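# Setting up a desk you can stand to work at: notes for week 4 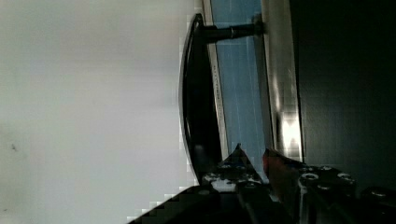

**Unit 2 / Workstations / Monitors and stands**

Hi all! These are my notes from the session, tidied up a bit because Fung-ping asked for something she could print. I've left the asides in, so skip whatever doesn't help you.

I want to start with the monitor, even though everyone wants to start with the chair (we'll get to chairs, I promise). The monitor decides where your head goes, and your neck and shoulders follow along after it. Sit the way you normally sit, look straight ahead, and see where your eyes land. I like them landing near the top of the screen, or a little under. If you wear progressives, go lower than that and see how your neck feels by lunch.

Now, stands! My favourite dull subject. A curved base like the glossy black one at the top of these notes looks lovely on a desk, but gloss shows every fingerprint and all the dust, so keep a soft cloth in the drawer. Check how much of the desk your own base takes up before you plan where the keyboard goes. Cheng-en measured his with a ruler and then moved everything he owned, and he's much happier.

**Glare**

Look at the bright patch on the silver-grey strip beside the screen. Shiny trim will throw light back at you just as well as the screen will, and it's easy to forget about when you're only checking the display. Try this at home:

1. Turn the screen off and sit down properly.
2. Look for anything bright in the glass or on the housing.
3. Swing the monitor a little, then look again.
4. Still there? Move the lamp, or try the blind.

A plain pale wall behind the desk suits me fine. I used to have a very busy poster behind mine and my eyes kept wandering off to it, but Marisol swears by hers, so please yourselves.

**Colour and brightness**

Several of you asked whether a blue background is bad for you. I've got no strong feelings about the colour. I care much more about brightness: hold a sheet of white paper next to a blank white page on the screen, and if the screen looks like a lamp beside it, turn it down.

**For next time**

Sketch your own desk from above, with the base, keyboard and lamp marked in. Pencil is fine. Vesna has the 22 spare handouts if you've lost yours, and the reading is chapter 8, first half only.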